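Koster 慈善活动认捐与拍卖登记表

版本说明与使用文档

概述

Koster 收录 Emar 在 Trurnus 举办的 12 场筹款活动的登记资料，包括来宾签到、餐席安排、现场认捐、静默拍卖出价、实物捐赠登记和到账核对。全部资料以 CSV 文件发布，字符编码为 UTF-8，不带 BOM，换行符为 LF。

主表 pledges.csv 共 3000 行，每行对应一笔认捐。拍卖标的表 lots.csv 共 1000 行，每行对应一件上拍物品或一项服务。其余各表的行数见随包的 manifest.txt，校验和也在同一文件中。

本版定稿日期为 2020年1月2日，维护人 Ward Desmet。此前流传的内部版本字段名不同，金额列混用两种小数分隔符，不要与本版合并。手里还有旧版文件的，请先看本文“从旧版迁移”一节。

文件清单

events.csv　活动表。活动编号、场地类型、开场时段、是否含晚餐、是否设静默拍卖。
guests.csv　来宾表。化名后的来宾编号、来宾类别、首次出现的活动编号。
pledges.csv　认捐表。主表。
lots.csv　拍卖标的表。
bids.csv　出价表。每次有效出价一行，撤回的出价保留并作标记。
receipts.csv　到账表。银行入账与现金清点结果，按入账批次记录。

以上 6 个文件构成完整的一版。schema 目录下有与之同名的字段定义文件，内容和本文“字段说明”一致；两处有出入时以 schema 目录为准，并请告知维护人。

采集来源

登记资料有两个来源。第一个是 Binex 登记系统的导出。Binex 在签到台和拍卖台各装一份，活动结束后由台长执行导出，两份文件按来宾编号合并。第二个是纸质认捐卡。部分来宾不愿意在屏幕前填写金额，签到台备有卡片，写好后投入封口的箱子，散场后由两人同时开箱录入。

纸卡录入采用双录。两名录入员各录一遍，程序逐字段比对，不一致的行打印出来对照原卡裁定。裁定结果写入 adjudicated 列。裁定时仍看不清的字段留空，不作推测。

Binex 的导出在网络中断期间会缓存在本机。早期有几场活动在恢复连接后重复上传了缓存，表现为同一来宾在同一秒内有两笔金额完全相同的认捐。这类重复已按“清洗规则”一节处理，被删的行另存于 removed 目录，没有混入正表。

字段说明：pledges.csv

pledge_id　字符串，主键。由活动编号、来源代码和流水号拼成。来源代码 B 为 Binex，C 为纸卡。
event_id　字符串，外键，指向 events.csv。
guest_id　字符串，外键，指向 guests.csv。匿名认捐一律填 ANON，此时不能与来宾表连接。
amount　整数，单位为分。旧版为带小数的字符串，本版已统一。
currency　三位字母代码。外币认捐按原币种记录，不换算。
pledge_type　取值为 single、recurring、matched。matched 表示这一笔由雇主或其他捐款人配捐，原始认捐的编号写在 parent_id 列。
parent_id　字符串，可空。只在 pledge_type 为 matched 时有值。
restricted　布尔值。来宾指定用途的为 true。
purpose_code　字符串，可空。用途代码，对照表见 schema 目录。
recorded_at　当地时间，精确到分钟。纸卡没有时间，统一填开箱时间，分析时段分布时应排除来源代码为 C 的行。
adjudicated　布尔值，可空。Binex 来源的行一律为空。

字段说明：lots.csv

lot_id　字符串，主键。
event_id　字符串，外键。
category　取值为 lodging、dining、goods、service、experience、other。
donor_type　取值为 individual、business、institution、unknown。
estimate　整数，单位为分。捐赠者自报的估值，未经鉴定。
reserve　整数，可空。保留价。空值表示不设保留价，0 表示登记时误填，两者不可等同。
opening_bid　整数，单位为分。
final_bid　整数，可空。流拍为空。
withdrawn　布尔值。开拍前撤回的标的为 true，此时 final_bid 必为空。
fulfilment　取值为 onsite、shipped、voucher、pending。

category 由拍卖台在登记时选定，之后没有统一复核。住宿与体验之间的界线各场掌握不一：含住宿的周末行程，有的记为 lodging，有的记为 experience。需要严格区分时，建议把两类合并后自行重分。goods 下面没有子类，日用品、首饰、箱包和艺术品都在其中。

字段说明：bids.csv

bid_id　字符串，主键。
lot_id　字符串，外键，指向 lots.csv。
guest_id　字符串，外键。委托出价填委托人，不填代为举牌的人。
bid_amount　整数，单位为分。
bid_at　当地时间，精确到秒。
channel　取值为 sheet、tablet、phone。sheet 为纸质出价单，时间由拍卖台补记，精度低于列定义。
retracted　布尔值。撤回的出价为 true。计算成交价时必须先过滤。

同一标的的出价序列应当单调递增。不满足的标的在 schema 目录的 known_issues.txt 里逐一列出，原因多为纸质出价单与平板同时使用，合并时顺序错位。维护人未作重排，使用者可按金额排序后再用，但这样会丢失真实的先后关系。
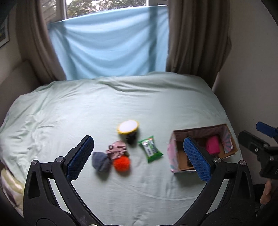
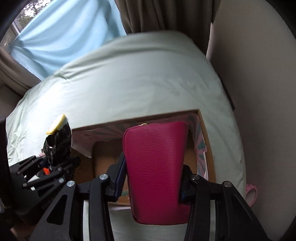
字段说明：receipts.csv

receipt_id　字符串，主键。
batch_id　字符串。同一次银行入账或同一次现金清点共用一个批次号。
pledge_id　字符串，可空，外键。无法与认捐对应的到账留空。
lot_id　字符串，可空，外键。拍卖款填此列，此时 pledge_id 为空。
received　整数，单位为分。实际到账金额，已扣除支付渠道手续费。
fee　整数，可空。手续费。现金为空。
method　取值为 card、transfer、cash、cheque。
received_on　日期。只到日，不含时刻。

一笔认捐可以对应多行到账，定期认捐尤其如此。反过来不成立：一行到账最多对应一笔认捐。有人把数笔认捐合在一起汇款，录入时已按认捐金额拆开，拆分后的各行 batch_id 相同，手续费全部记在首行。

核对到账率时，分母用 amount，分子用 received 加 fee。直接拿 received 去除会低估。币种不同的行不能相加，到账表没有币种列，需经 pledge_id 回连取得。pledge_id 为空且 lot_id 也为空的行无法判断币种，按记账本位币处理。

字段说明：events.csv 与 guests.csv

events.csv 的 venue_type 取值为 hotel、club、hall、private、outdoor。同一场地在不同活动中可能归入不同类型，取决于当天使用的区域。session 取值为 lunch、afternoon、evening。has_auction 为 false 的活动在 lots.csv 里没有对应行。

events.csv 不含活动名称和具体日期，只给出 season 列。6月的活动归入 summer。跨月举办的活动按开幕日归季。需要按先后排序的，使用 seq 列。seq 只表示次序，相邻两个值之间的间隔长短没有含义。

guests.csv 的 guest_class 取值为 host、sponsor、table、individual、staff。staff 是工作人员，也可能有认捐，统计来宾人均认捐时通常应排除。table 指由他人购买整桌后受邀出席者，其本人是否付费不在登记范围内。first_event 是来宾第一次出现的活动编号，只反映本登记表所覆盖的活动，不代表此人与 Emar 的首次接触。

清洗规则

重复认捐。event_id、guest_id、amount、currency 相同，且原始时间戳精确到秒也相同的，保留第一行。guest_id 为 ANON 的行不参加去重，匿名认捐中金额相同的情况本来就多。

金额。原始值中的货币符号、空格和千位分隔符全部去除。逗号作小数点的，依据同一导出文件的区域设置判断，不按单行猜测。换算为分后仍有小数的行退回原始记录核对。

时间。Binex 导出用的是设备本地时间，有一台设备时钟偏快，受影响的行已依据拍卖台的开拍记录校正，校正前的值存于 removed 目录的 clock_raw.csv。

空值。一律用空字符串表示。旧版中的 NA、无、短横线都已替换。布尔列只出现 true、false 和空三种情况，全部小写。

来宾合并。同一个人在不同活动中以不同拼写登记的，依据签到时留下的联系方式合并为一个编号。联系方式本身不发布。没有留联系方式的来宾不作合并，因此 guests.csv 中必然存在一人多号。

去标识处理

来宾姓名、联系方式、单位名称和桌名均已删除。guest_id 为随机生成，与 Binex 内部编号无关，映射表由维护人离线保管，不对外提供。

拍卖标的的原始描述没有发布。描述里常有捐赠者姓名、住址或店名，逐条脱敏后剩下的内容很少，故整列去掉，只保留 category。认捐卡上的留言同样不发布。

金额很大的认捐可能让熟悉当地情况的人认出捐款人。本版没有对金额作截断或加噪，发布范围因此有限制，见“获取与许可”。使用者不得尝试还原来宾身份，发现某行容易被识别时请通知维护人，不要在公开渠道讨论该行。

适用范围

适合用于：认捐到账率与到账时滞的统计；静默拍卖出价过程的描述性分析；估值、起拍价与成交价之间关系的研究；登记流程和双录流程的教学练习；登记类软件的导入测试。

不适合用于：推断一般人群的捐赠行为。来宾由邀请和购票产生，构成与普通居民差别很大。也不适合用来比较不同机构的筹款效率，表中没有活动成本，场地和餐饮支出都不在登记范围内。estimate 列不得作为物品市价的依据。

由本表得出的任何个人评分、捐赠能力预测或名单筛选，均超出许可范围。

已知问题

纸卡比例在各场之间不均衡。早期活动纸卡多，后期平板多，比较前后两段时金额分布的变化有一部分来自登记方式。按来源代码分层后再比较，情况会好一些，不能完全消除。

定期认捐的 amount 记录的是单期金额，不是总额。期数没有登记。曾有使用者把它当作总额求和，所得结果偏低。

配捐行中有少量 parent_id 指向不存在的认捐，原认捐在去重时被删，而外键没有同步更新。known_issues.txt 给出了应指向的编号，下一版会直接改正。

fulfilment 为 pending 的标的，状态停在定稿时，之后是否交付不再跟踪。代金券是否被使用也没有记录。

现金清点批次中，个别批次的到账合计大于对应认捐合计。差额来自门口捐款箱，没有认捐记录，按 pledge_id 为空处理。

bids.csv 的 phone 渠道只在部分活动中启用。电话出价由接线员口头转报，bid_at 是录入时间，与实际出价时间之间的差距无从得知。

从旧版迁移

旧版的 donation.csv 拆成了 pledges.csv 和 receipts.csv。旧列 paid 为布尔值，新版没有这一列，需要时由到账表推算。旧列 sum 对应 amount，单位从元改为分。旧列 person 对应 guest_id，编号已全部重新生成，两版之间没有公开的对照关系，不能按编号连接。

旧版 lots.csv 的 min 列同时存放保留价和起拍价，含义取决于活动。新版据原始出价单拆为 reserve 和 opening_bid，无法确定的只填 opening_bid，reserve 留空。

读取旧版的脚本需要改三处：文件名、金额单位、布尔值写法。旧版布尔值为 1 和 0，新版为 true 和 false。用表格软件打开新版时注意，pledge_id 中有以数字开头的值，自动识别可能把它转成科学计数法，导入时应将该列指定为文本。

校验

scripts 目录下的 check.py 读取全部文件并检查以下内容：主键唯一；外键存在，ANON 与空值除外；枚举列的取值在定义范围内；金额列非负；withdrawn 为 true 时 final_bid 为空；未撤回的出价中最高一笔等于 final_bid。

脚本只用标准库，在解压后的根目录执行即可，不需要参数。通过时没有输出，退出码为零。未通过时逐行打印文件名、行号和规则名。已列入 known_issues.txt 的行默认跳过，加 --strict 则一并报告。

获取与许可

本登记表按申请提供。申请须写明用途、使用人和保存期限，由 Emar 审阅后发放下载地址。数据文件不得转发，衍生的汇总统计可以公开，前提是任何一格所含来宾数不至于指向个人。scripts 和 schema 目录的内容可自由使用和修改，无需申请。

保存期限届满后应删除本地副本，并以书面形式告知维护人。继续使用的，须在期满前重新申请。

引用时写明登记表名称 Koster、发布单位 Emar 和版本定稿日期。使用了自行修改过的版本的，应注明修改内容，不要沿用原版本号。

更正与联系

发现错误时，请提供文件名、主键和建议的正确值，并说明依据。只给行号不够，行号会随排序变化。更正由 Ward Desmet 对照原始记录后并入下一版，本版文件不作原地替换。要求删除本人记录的来宾可直接向 Emar 提出，已发放的副本会收到需删除的编号清单，收到后应从本地文件中移除相应各行，包括 bids.csv 和 receipts.csv 中的关联行。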